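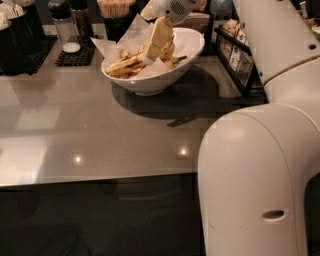 Ivone Pacheco is peeling when I get there. Doesn't stop. "Talk while I work, okay? Lunch starts at 11." Potatoes go into a plastic tub of cold water, peels go into a bucket by her foot.

She's had Dommont, the lunch counter on the corner across from the bus depot, for 7 years. Before that she did payroll for a flooring company. "I hated it. Well, I liked the people. I hated the chair."

The menu is short. Soup, two sandwiches, fries. The fries are why there's a line out the door by noon, and she's a bit tired of being asked about them, but go ahead, ask.

So, twice fried? "Twice, yes. First one low and slow, then they sit, then hot and quick right before you eat. My aunt did it that way. Everybody's aunt did it that way."

Russets only. She tried a yellow potato one summer when the price jumped and regulars noticed by the second day. "One man brought his back to the counter. He wasn't mad, he just looked sad about it." She switched back and ate the cost.

The potatoes come from Lindalva Rocha, who farms 26 acres north of town and drives them in herself. In December they get sweeter from cold storage and brown too fast, so the sacks have to warm up for a while in the back hallway. Pacheco trips over them every year. Up to 800 pounds in a busy week, she says, then goes to check the invoice and comes back and says yeah, that's right.

Rent? She makes a face. The lease is up in spring and the landlord wants more. She has looked at a place on Gerorus Street, bigger kitchen, no foot traffic. "What do I do with a big kitchen and no people?"

Would she add to the menu? Her niece keeps pushing for a burger. "Then I need a grill, then I need a guy for teh grill." A shrug. More peeling.

Salt goes on at the end, always. Vinegar on request. Ketchup is free, mayo is fifty cents and she wont discuss it.

It's 10:50 and somebody is already trying the door. "Ten minutes!" she yells, and hands me a peeler.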